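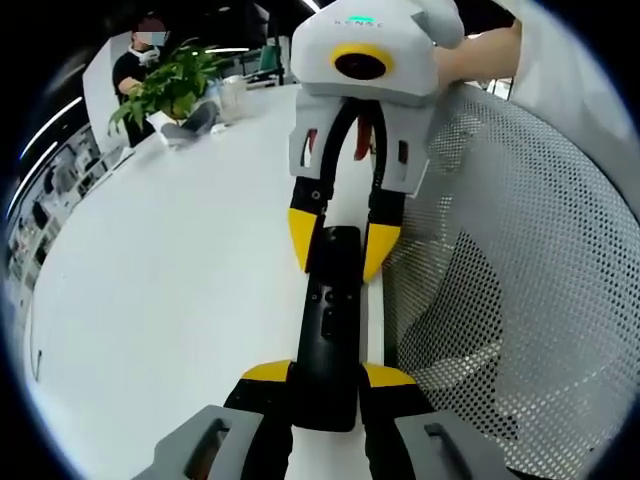 November 22, 2019

Week two of the grippers at our table. I said I would write something down every Friday and last week I didn't, so this covers both.

The work is handovers. One gripper gives, the other takes, and the thing passed has to stay level and not get squeezed on the buttons. We did the black handheld piece most of today. I was on the near gripper in the morning and the far one after lunch. The far one is harder on my wrist, the near one is harder on my eyes. By three I was slow. Total for the day was 509 good passes for the table, which the sheet says is over target by 12.

Before this I packed. I have packed for Gekari for six years, the Caltow line mostly, remotes and chargers and the small stuff. In April they told us the packing end would go to machines in stages, and that some of us could move over to teaching the machines to do it. I put my name in because the hours were the same. Pay is the same too, so far. The ones who didn't put their names in are on the dock now, or gone to Mestico across the road.

What is different: I sit down. My feet don't hurt at night. My thumb does. It is quiet enough up here to talk, and there is a plant on the table. On the line you couldn't hear the person next to you. But on the line I could let my mind go, and here I can't, or I close too early and the pass doesn't count. Packing, I never once had to think about how I hold a thing. Now I think about it all day. I caught myself doing it with the salt at supper.

We had the meeting about next year. The Rungrueang contract starts in the spring and they want 20 objects covered by then. We have done 2. Somebody asked what happens to us when all 20 are done, and the answer was that there will be more objects. I wrote that down at the time so I would have the wording. It may be true. There were always more boxes, too.

I went down to the old line on my break to get my mug. They have taped off the floor where the first cell goes, right over station four, where I stood. The tape goes around a smaller space than I expected.

To do: ask about a wrist support. Ask whether the grip can be turned for left-handers. Fill in the shift sheet before Monday, the new one, on the tablet. Cushion for the chair. Call about the car.

Rain all evening. Soup, and bed by ten.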